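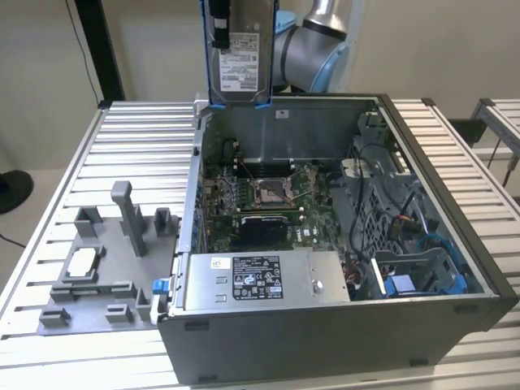

2022-11-30

The letter from Skornby came today. From the first day of next month they are my electricity company, and I did not choose them. Osska stopped to supply power two weeks ago, and all customers were moved. I read the letter two times with the dictionary beside me, because the word "deemed" was new. A deemed contract is one you have without signing it. I find this a strange idea, but the lights stay on, so I should not complain too much.

What I do not understand is my credit. With Osska I had 135 in my account, saved in the summer when I use very little. The letter says that credit balances "will be honored," but it does not say when. I called the number at the bottom. After 24 minutes of music a young man told me that Skornby must first receive the final accounts from the administrator, and he could not promise a date. He was polite. I asked him to write a note that I called, and he said he did.

I went down to the basement with a flashlight and read the meter: 3137. I wrote it on the back of the letter and took a picture with my phone. Natanael Brito on the second floor says I should send it to both companies, even if one of them is closed. He was with Drevard when they failed in April, and they charged him for over 3000 units which he never used. It took him all summer to correct it. He still keeps the papers in a shoe box - I have seen it, it is quite full.

I told my sister on the phone. In Guimarães she has the same company since she married, and she asked me why I always go for the cheap one. I said that it was not even the cheapest. She laughed, and then we talked about her knee.

The new price is higher, naturally. I tried to calculate the winter but I stopped, as I do not know yet how cold January will be. I put the heating on for one hour this evening and wore the brown sweater after that.

To do tomorrow: send the reading, cancel the direct debit at the bank (or wait? The letter says wait, Natanael says cancel). Ask him again. Also buy stamps.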